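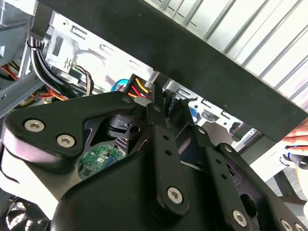

Inside a desktop tower with the case open.

Two nights of Noiphan (and a very long drive)

Jul 19, 2023

Okay so I'm finally awake enough to write this up. If you've been reading for a while you know I've been going on and on about Noiphan since their first EP, and you also know I had never seen them play, which was getting embarrassing. They don't tour much and when they do it's always the other side of the country, or the same night as somebody's wedding. So when two dates went up this month, one in Prirnton and one at the Destholm, I bought tickets for both before I'd even checked whether I could get the days off. $18 each! I've paid more than that to park.

Gunther Fröhlich came with me, as he does. We split the driving, meaning I drove and he picked the music, and by the time we got to Prirnton I had heard more Italian prog than I'll need for the rest of the year. It's 200 miles from my front door to the club and I felt every one of them in my left hip.

Night one: Prirnton

The room is upstairs over a tile shop and holds 200 people, and I'd guess most of those 200 were there by the time the opener went on. That was Trefor Hughes, who I knew nothing about. Just him, a baritone guitar and a little drum machine that sounded like somebody tapping on a lunchbox. The first couple of songs I wasn't sure. Then he did a long slow one about a ferry and the whole place went quiet, even the bar end, and I went straight over to the merch table afterward and bought the tape. I don't own a tape player. Gunther does, in his kitchen, so the tape lives there now.

Noiphan came on late. They opened with "Paper Weather," which I would have bet money on being the closer, and it was so loud and so fast that I laughed out loud. On the record that song kind of floats along. Live, the drummer just leans on it. They did nearly all of the second album and skipped my favorite track, but I'd made peace with that by the time the encore came around because they did the old waltz thing from the EP with Trefor on second guitar, and he looked as happy as I was.

Sound was muddy on the left side, by the way. If you ever go there, stand over by the coat hooks. 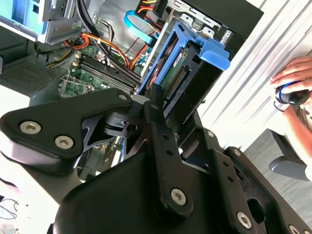 I got to the Destholm early on the second night and ended up right against the stage, close enough to read the set list upside down. It's a proper old theater with a balcony and a sloping floor, and I'd been looking forward to it more than the club to be honest. What I couldn't stop staring at was the keyboard player's corner. She had what must be three songs' worth of gear balanced on one stand and the wiring behind it was a mess, black leads hanging down every which way and then a fat bunch of orange ones looped across the middle of everything, pretty much the inside of that computer tower up there but with a pedalboard under it. Every time she moved her foot I winced. Nothing came unplugged! She must have a system.

The set was completely different, too. Slower to get going, with two new songs back to back near the start. The first one didn't do much for me (lots of build, then it sort of stops) but the second has a chorus I've been humming in the shower ever since, and I wish I could tell you what it's called. The set list just said KERVILLE, in capitals. Gunther thinks it's a placeholder because that's the town where the bass player grew up. I think it's a great title and they should keep it.

And then they played my favorite! Fourth from the end, no introduction, lights down to almost nothing. I'm not going to describe it because I had my eyes closed for most of it and I'd only get it wrong.

Trefor's set was shorter this time and he seemed a bit lost on the big stage. The balcony crowd talked all the way through. I turned around and glared but I don't think it carries that far. He did the ferry song again and dropped the drum machine for it, and I liked it even better that way.

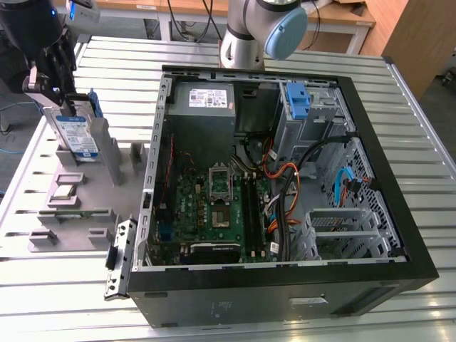
Things I'd tell you if you're going

The merch line at the Destholm is terrible. They had 450 copies of the tour poster printed for the whole run and the pile was looking thin by the time I got there, so go before the opener if you want one. Mine got slightly crushed in the trunk under Gunther's cooler and I'm still a bit sore about it.

Eat before you get to Prirnton. The club does chips and that's the menu. We found a taco window down the street after the show, still open, with half the audience already lined up at it, and I had the best fish taco of my life sitting on a wall next to the merch guy.

Bring earplugs! I always do and I was still ringing a little on Sunday.

If they add more dates in the fall I'll go again, I've already warned work. I've got Trefor's tape going around in my head as well and Gunther has promised to make me a copy I can play in the car. And if any of you were at either show and know the real name of that new song, leave me a comment, I've been typing half-remembered lyrics into search bars for days and getting nothing but fishing forums.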